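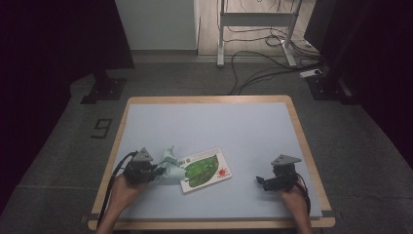
Fig. 4. Cloth and leaf piece on the table top.

4. Wiping the table top and the printed pieces

Section 4 covers routine cleaning of the Sastwood table and the printed pieces kept with it. For marks that will not come off with a cloth, see section 5. Repairs to the frame are covered in section 7.

4.1 What you need

One soft cloth, lint-free, folded or loose.
A second cloth for drying.
Lukewarm water. Gollix surface cleaner may be used on the table top at 5 ml to the half litre. Do not use it on printed faces.

4.2 Table top

1. Move any pieces to one side of the table, or put them back in their tray.
2. Dampen the cloth and wring it out well. It should not drip when squeezed.
3. Start at the far edge and wipe towards yourself in straight, overlapping strokes.
4. Go along the join between the top and the wooden frame with a corner of the cloth. Crumbs and grit collect there.
5. Dry with the second cloth. Leave for 20 minutes before putting anything back.

CAUTION: Do not let water stand in the join. The wood will swell and the top may lift.

Note: Wipe the frame with a dry cloth only, except where section 5 says otherwise. Follow the grain.

4.3 Printed pieces

The pieces are printed with plant pictures and should be cleaned one at a time.

1. Lay the piece on the table, picture side up.
2. Hold it steady at one end. Keep fingers off the picture where you can.
3. With a dry cloth, wipe from the held end outwards. Two or three light strokes are enough for dust.
4. Turn the piece round and wipe the end you were holding.
5. Lift the piece and wipe the edges, then the back.
6. If it is still dirty, breathe on the mark and wipe again. Do not soak. 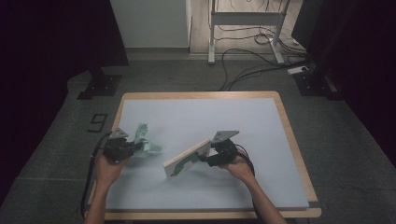 Can the same cloth be used for the table top and the printed pieces?
Use a separate dry cloth for the pieces. One that has been used with cleaner leaves a film on the print, even after rinsing.

4.4 Care of the cloths

Wash at 30 degrees with ordinary powder and no fabric softener. Dry flat or on a line. Shake out before use. Throw a cloth away once it starts to shed or the hem comes undone.

4.5 How often

Table top: at the end of each day of use.
Printed pieces: every Tuesday, or sooner if they look dusty.
Frame: once a month.

CAUTION: Never stack pieces while damp. The printed faces can stick together and the picture will tear when they are pulled apart.

Damaged pieces should be set aside and reported to Marwa Abdel Rahman at the Plestton store. Replacements are ordered singly, by the name of the plant. Spare cloths come in packs of 20 from the same store.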